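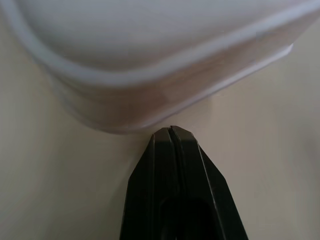
Wrist camera loses the rim in the last bit of approach

dkvaran_user
Posted in Perception, 16 replies

Running Kvaran 3 with the Jellora grasp planner. Target is a white plastic container on a beige surface. From a distance the segmentation is fine and the rim pose is stable. Once the closed fingertips are nearly at the side wall, the mask starts to swap between the rim and the wall, and the planner aborts with "target lost". I have 1,210 logged approaches and the aborts are nearly all in that last stretch. Already tried more exposure and a longer mask history.

plulb_tom
More exposure is the wrong direction. White on cream, you have very little contrast to begin with. Bring it down until the top surface isn't the brightest thing by a mile and you might get the edge of the rim back.

jadwiga_domanski
I would stop using the camera at that range. It's soft that close, and the container fills most of the upper half of the view, so the mask has one corner to work with. Freeze the last good pose at standoff and go in open loop. We do this in Plulbridge for all pale plastic.

plulb_tom
Open loop is fine until something bumps the container. Then you drive closed fingers into the wall.

jadwiga_domanski
Put a force limit on the move. You need one anyway.

rsk_ops
Second the freeze, but check your hand-eye calibration first. If the pose drifts as you get closer, freezing it only hides the problem. Plot rim position in the base frame against distance. It should be flat.

dkvaran_user
Plotted it. Flat until the mask swaps, then it jumps by the height of the side wall. So calibration looks OK. Lower exposure helped a little, not enough.

plulb_tom
Are you masking out the gripper? Black fingers right up against the lower edge of the container will pull any edge-based fit toward the tips.

dkvaran_user
No. I assumed Jellora did that from the URDF.

jadwiga_domanski
Only if self_filter is set in the camera config, and it is off by default. Set it and add some padding. The stock finger mesh was too thin at the tips for us.

dkvaran_user
Filter on, pose frozen at standoff, force limit on the final move. No aborts in the first 16 runs this afternoon. Will leave it going and post the log.

plulb_tom
Try it with the filter on and the freeze off too. I still think you can track all the way in. 16 runs with both changed doesn't tell you which one did it.

rsk_ops
Agree with Tom on that part. One change at a time.

dkvaran_user
OK, queued for tomorrow.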